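Last updated: 13 December 2022

Print this page | E-mail this page

Open day at Drirnholm, by a regular visitor

I only meant to stay for the coffee, but room 22 had the cleanup table going and I got hooked (fake pastries! on a big brown mat!).

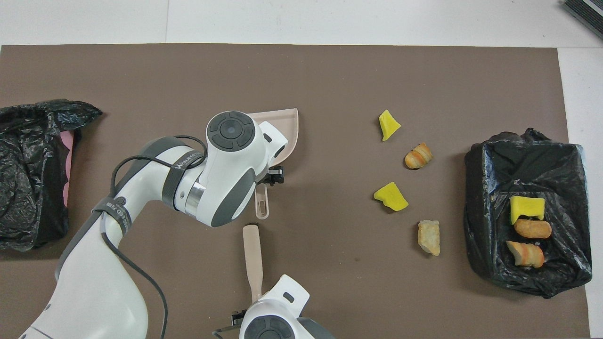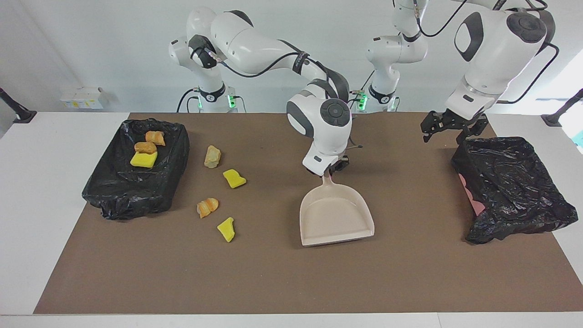
I do love a pale pink dustpan, and now I want one for my own kitchen. After that I wandered down to the Letano stand, bought a jar of plum jam and missed the 306 bus home.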